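Savden Home & Shop Forum > Floors > Pale mottled floor, how do you keep it looking decent?

greenbucket
Posted Monday, August 29, 2022

Hi all, long time reader, second post ever. We moved into the unit on Jeter Street and got 905 square feet of whitish gray floor along with it. I kind of love it (so bright!) but I've never had anything this light before and I'm already fussing over it. You can see the light mottling in the second picture.

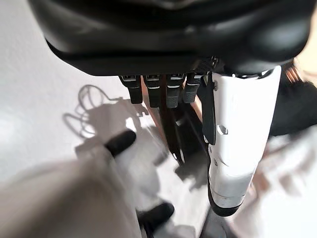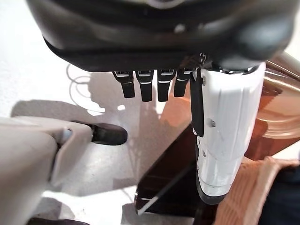 How often should a pale floor like this get a wet mop, if it's swept every day?

tilegrump
Once a week is plenty for most rooms. Do the doorway more often in rainy weather, and use clean water for the rinse. Gray haze on a light floor is nearly always old cleaner that never got rinsed off.

greenbucket
OK that's less than I was doing, lol. I've been mopping every other night with the Fliditz concentrate, the lemon one. Should I keep using it or go to plain water?

savemysocks
Fliditz is fine!! I've used it for years on a cream floor and it looks great. You just need way less than you think. I do a small splash in the bucket and that's it, and my sister-in-law does it the same way and hers looks better than mine (she has no dog).

tilegrump
I'd skip it. Anything with lemon and shine in it leaves a film, small splash or not. Plain warm water, a flat mop, done.

savemysocks
We've had this argument before and my floor is still clean :) Warm water does nothing for the black heel marks by my back door.

tilegrump
Tennis ball on a broom handle for heel marks. No cleaner.

oddlotoscar
Whatever you put down, find out first if there's a finish on the floor. Put a few drops of water in a corner and leave it a while. If it darkens you've got bare floor and I'd seal it before winter. I sealed ours last October with two coats of the matte from Jasińska and would do it again, though the smell hung around a good while. Don't do the whole thing on a humid day like I did.

Also what bulbs do you have up? A light floor under cool white tubes looks like a dentist's office and every crumb shows.

greenbucket
Did the water drops in the closet corner and it just sat there in beads, so I guess something's on it already? The lights are whatever came with the place. It does get super bright in there, to the point where I can't tell if a patch is clean or just shiny.

oddlotoscar
Beading means it has some kind of finish, leave it alone then. For the lights try 3000K. Much softer, and you can still see what you're sweeping.

mopandglow
Gonna disagree on the bulbs. Warm light on a gray-white floor makes it look yellow and then you start scrubbing at something that isn't dirt. Ask me how I know. I went back to daylight bulbs in the laundry room and just put fewer of them up.

oddlotoscar
Depends on the walls too. Ours are blue so it evens out.

savemysocks
Get a mat for the door before you buy any bulbs! Five bucks at Savden in the clearance bin, last I looked.

greenbucket
Mat is on the list. I'm going to try plain water for a couple of weeks and keep the Fliditz for the doorway, so you both win. Will swap the bulbs at one end only and see which half I like.

tilegrump
Rinse the doorway.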